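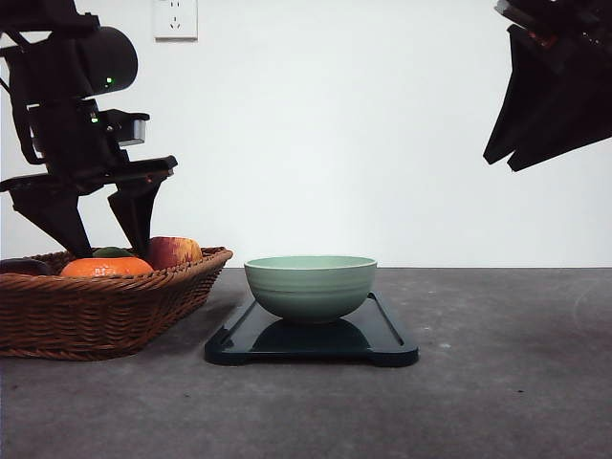
Indport Adds Wicker Baskets and Glazed Bowls for the Kitchen Table

Grīnberga line for fruit and vegetables reaches stores in July

TADBERG – Indport, the housewares supplier based in Tadberg, will begin selling a new line of baskets and bowls for keeping fruit and vegetables on the table or counter. The line is called Grīnberga and is made up of eight pieces. It will be sold in 168 stores starting in July, and through the Indport catalog from the same month.

Grīnberga has two parts. The first is a group of woven wicker baskets led by a shallow rectangular basket with sloping sides and a braided rim. The second is a group of glazed bowls with a smooth, glossy surface and a narrow raised lip. The baskets and bowls are sold one at a time, and customers can put together whatever combination suits their kitchen.

Indport last changed its table storage range four years ago. At that time most of the range was wire racks and stacking tiers. Stores reported that customers liked the capacity of the tiers but found them tall for a table where people also eat, and many asked for something lower that could stay out during a meal. The company started work on Grīnberga after those reports came in.

"Most households we heard from keep a few pieces of produce out and put the rest in the refrigerator," the company said in a statement. "They wanted a basket you can reach into from any side and a bowl you can wash what you picked in. We worked from that."

Home trial

Before settling on final sizes, Indport placed samples with 53 households in and near Tadberg. Each household received one rectangular basket and one bowl and used them for six weeks. They were asked to keep their usual shopping habits and to write down what they stored in each piece and where it stood.

The notes led to several changes. The basket was made shallower after households said that fruit at the bottom of the first sample was forgotten. Its sides were given more slope. The bowl was made a little wider at the top, and its lip was thickened slightly to give a better grip when the bowl is full.

Households with small tables asked for a basket that could be pushed back to the wall. The long side of the finished basket is meant to sit along the wall, with the short sides facing left and right. People with larger tables mostly kept it in the middle and moved it at dinner time.

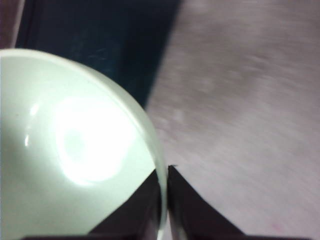 The Grīnberga bowl in pale mint green.

The bowls are dishwasher safe and can be used for serving salad or mixing as well as for storage. Two sizes will be offered. The larger one is intended for apples, oranges and other round fruit, and the smaller one for berries, cherry tomatoes, garlic or shallots. Pale mint green is the first color. A second is being considered for next year, and Indport will announce it separately.

The baskets should not go in the dishwasher or be left to soak. Indport recommends emptying them once a week, shaking out crumbs and dry leaves over the sink, and wiping the weave with a damp cloth. They should be dry before produce goes back in. A folded towel or sheet of paper can be placed in the bottom for soft fruit. A care card in English and Spanish is packed with every basket.

Produce that has just been rinsed is better left in a bowl until the water has drained off. Several of the trial households got into this routine on their own: shopping went into the bowl first, was washed and dried, and was then moved to the basket. The care card now includes the same advice.
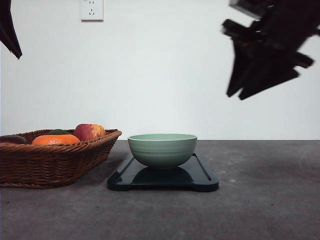 Availability and prices

Grīnberga baskets start at $24 and bowls at $18. Stores will receive the rectangular basket and the larger bowl first. The remaining pieces will follow as stock arrives, and not every store will carry all of them. Customers can ask at the service desk for a piece to be sent from another location at no charge.

Distribution to stores will be handled from the Jernbridge warehouse, which Indport has used for its tableware since last spring. The baskets ship nested with paper between them. Bowls ship in single cartons with molded paper inserts, and the cartons can go into household paper recycling where that is collected.

Retailers that would like to carry the line can request an order sheet and samples from the Indport trade desk in Tadberg. Orders for the first delivery close at the end of May. Samples are loaned for 30 days and may be bought at the trade price after that.

About Indport

Indport supplies kitchen storage, tableware and small household goods to independent stores and regional chains. The company has its offices and showroom in Tadberg and a warehouse in Jernbridge. The showroom is open to trade visitors by appointment, 9 a.m. to 4 p.m.

Media contact

Indport Press Office, Tadberg
Product sheets and care instructions for the Grīnberga line are available on request.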